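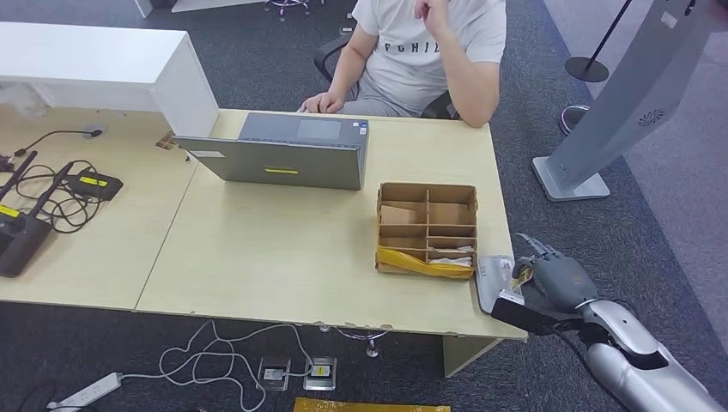
The sorting desk at Skusteck's open day, with the arm holding one of the small packages.

I got to the Skusteck open day in Rurnumham about an hour before it closed, which I'd recommend to anyone. The school groups had gone home, the coffee was down to the last inch, and the people who run the place had time to talk. I'd come for the robot that packs small parts, and I ended up spending most of my visit on a folding chair next to Etelka Medve, who has been working on it since last March.

I asked her the thing everybody must ask her. How hard can it be to put a little package in a box?

"Oh, it's awful," she said, and laughed. "A carton is easy. A carton has corners, it stays the way you left it. These packages are clear plastic, so the light goes right through in one place and bounces back at you in another. And they crinkle. You squeeze and the shape changes, and then everything you knew about the shape is wrong."

The day's job was sorting small items in clear packages into a cardboard tray with dividers, the kind of thing you'd pull out of a shipping box and throw in the recycling. I wondered why they hadn't used something a bit sturdier. Etelka said they had, for months – a beautiful machined tray that cost more than her bicycle – and the arm got very good at that one tray and hopeless at everything else.

"Customers have cardboard," she said. "Cardboard bends. One wall leans over a little and now your compartment is a different compartment. So we work with cardboard, and when it gets tired we get another one out of the closet."

The customer she had in mind is Lodhi, a mail-order parts business over in Usenbridge that sells replacement bits for sewing machines and small appliances. They carry 3000 different items and nearly all of them go out in little bags or on cards. Sándor Kocsis used to manage the packing floor there before he came over to Skusteck, and he'd wandered across by then with a plate of cookies, so I got his side of it too.

"I packed for years before I managed anybody," he told me. "Your hands learn it and then you can't explain it. Etelka would ask me, how do you know it's going to slip? And I'd say, well, it feels like it's going to slip! That was no use to her at all."

So they did it the slow way. Sándor packed and she watched, then he packed with thick gloves on so he'd have to do it more clumsily, and she wrote down what he changed. Apparently with gloves he stopped pinching the middle of a package and started going for the stiff part, where the card is. The hand does that now. I thought that was the best story of the whole afternoon, and he seemed a bit embarrassed by it.

I asked how often it gets things right, and Etelka gave me a number without my having to drag it out of her, which I appreciated. On the items they've practiced with, 85 times out of a hundred the package ends up in the right compartment on the first try. On items it hasn't met before it's a good deal worse, and she wouldn't put a figure on that one. There are 48 items in the practice set. You can do the math on how far that is from Lodhi's catalog, and so can she.

"People see it do five in a row and think we're done," she said. "Then it drops one and they think it's all nonsense. Both are wrong, I guess. It's somewhere in the boring middle."

What about speed? Sándor took that one. He said a decent packer would leave it in the dust, and that a decent packer is also hard to find for the night shift in Usenbridge, where he spent one whole winter covering the gaps himself. He doesn't want the arm anywhere near the fiddly orders. He'd like it on the dull ones – same three parts, same tray, two in the morning.

I did try to get them to disagree about something. The nearest I came was the fingers. Sándor thinks jointed fingers are overkill for this kind of work and that a suction cup would do for half the catalog. Etelka says the suction cup people are welcome to come and pick up a wrinkled bag with a strap hanging out of it, and she'll bring lunch. They've clearly had this conversation a lot.

Before I left I asked what she'd want fixed by the next open day. She thought about it for longer than I expected.

"Letting go," she said. "Everybody asks about the grabbing. But the plastic clings a little, and when the hand opens the package sometimes comes back up with it. You do all that work and then you can't put the thing down."

Skusteck is planning another open day in the fall, same building, parking around the back. Sándor says the cookies will be there again.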